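Tadance Household Tasks – Interim Report
Prepared by the Stistum demonstration team for the D'Amico program office
2020-05-20

Where we are

This is the report we were looking forward to writing. Back in November the refrigerator task was a line in the work plan with a question mark next to it. We now have 898 recorded demonstrations across the Tadance task list, all done by remote control with the two-arm setup, and the refrigerator work has become the part of the project that everyone on the team wants a turn at.

A short recap for readers who joined the program office after the first report. In each demonstration an operator steers both arms through a household job from start to finish. The system stores the arm positions, the gripper openings and the camera views together, and the learning side at Plarner trains on those recordings. We do not write out the motions by hand. If an operator hesitates, goes back and tries a different grip, that stays in the recording too, and Plarner has asked us to keep it that way.

The sites are ordinary furnished rooms, which was a condition of the grant and one we have come to like very much. Things get moved from one day to the next, the light changes, there is always something new near the wall. A demonstration recorded in that kind of room is worth more to us than one recorded on a clean bench, and operators learn faster there as well.

Work around the appliance

The refrigerator group covers the things a person does near a large appliance that has been raised off the floor: handling sheet material beside it, approaching the base, reaching low without bumping the door, and backing out again with both arms. Sheet material came first. Clear plastic is hard on everybody. The depth reading passes through it, reflections slide across it as the arm moves, and the operator has to judge the edge mostly from the color view.

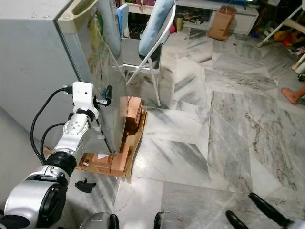

Gripper on the edge of a clear plastic sheet, with stacked blocks on cardboard behind and below it.

We had set aside a small share of the schedule for sheets and ended up spending a good deal more, and we would do the same again. The first attempts pinched too far in from the edge, and the sheet buckled as soon as the arm turned. Operators then started coming in flatter, with the fingers almost lined up with the sheet, and closing late. Once one operator had the knack it spread through the group in two sessions. That was a great thing to watch, and we have written the method into the operator notes.

Two arms near the base

Approaching the base with both arms is the part we are most pleased with. Our earlier recordings were nearly all one-armed, with the second arm parked out of the way. Parking it is easy on the operator but teaches the model a bad habit – it learns that one arm is furniture. From February on we asked for both arms to be up and useful in every run of this group, even when the job could be done with one.

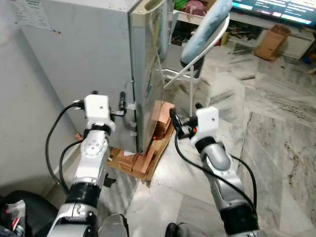 Both arms forward at the refrigerator: left gripper near its front edge, right gripper lower, beside the bottom of the door.

Working this way costs time per run. Operators have to keep track of two wrists and two cables, and the cables caught on things more often than we had planned for. We rerouted them with more slack at the wrist, then took a little of that slack back when the loops began to swing into the camera view. The current routing is a compromise and we are still adjusting it.

We also changed the order of the session. Operators used to begin with the hardest reach while they were fresh. Now they begin by just bringing both arms up and holding them in front of the appliance for a moment before committing to a side. It sounds like a small thing, but the recordings have a much cleaner start, and Plarner reports that the segmenting script needs far less hand correction on the newer runs.

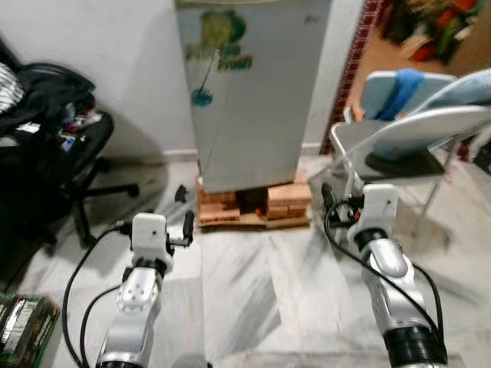

Starting positions are also where we have added the most variety. The work plan called for a single fixed start. We now use seven, including two well back from the appliance, so that the model sees the approach and the reach as one continuous job. The operators asked for this change and they were right. Distance is difficult to judge through the head view when the arms are far out, and practicing from farther back made them better at the close work too.

The wrist view

The head camera gives the operator the room. The wrist cameras give them the last few inches, and we have become very attached to them. In the first report we described wrist video as optional. We would like to withdraw that word. In the low reaches a forearm often hides the target from the head view, and the wrist view is then the only one that shows the gap between the fingers.
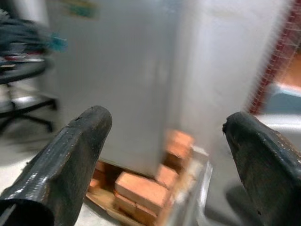
Wrist view with the fingers wide open and the block pile between them.

The weakness is blur. Fast wrist turns smear the picture just when the operator wants it most. We have tried a shorter exposure, which helps in daylight and makes evening recordings too dark. For now we ask operators to slow down on the final approach, and we mark blurred stretches so Plarner can decide whether to use them. The fingers also show wear from all this use – scuffs, mostly, and small chips along the edges. We have replacement sets on the shelf and would like to record a batch with new fingers for comparison before switching over fully.

Numbers and open items

Of the 898 demonstrations, 35 were set aside after review, most of them for a dropped connection in the middle of a run. The rest have gone to Plarner. Operator training is shorter than it was at the start, helped a lot by the written notes and by letting new operators sit beside someone experienced for a full session before they touch the controls.

Still open:
– Cable routing at both wrists
– Exposure settings for evening sessions
– Comparison batch with new gripper fingers
– A second site for the refrigerator group, with a different floor

On the second site we would welcome a decision from the program office soon. The marble floor at the present one is bright and reflective, and we would very much like to see how the same reaches go over carpet or dark wood. The equipment can be packed and set up again in a day, and the operators are keen.

Spending is in line with the approved budget apart from gripper parts, where we ran slightly over and covered the difference from the travel line. The itemized sheet is attached separately, along with the updated operator notes.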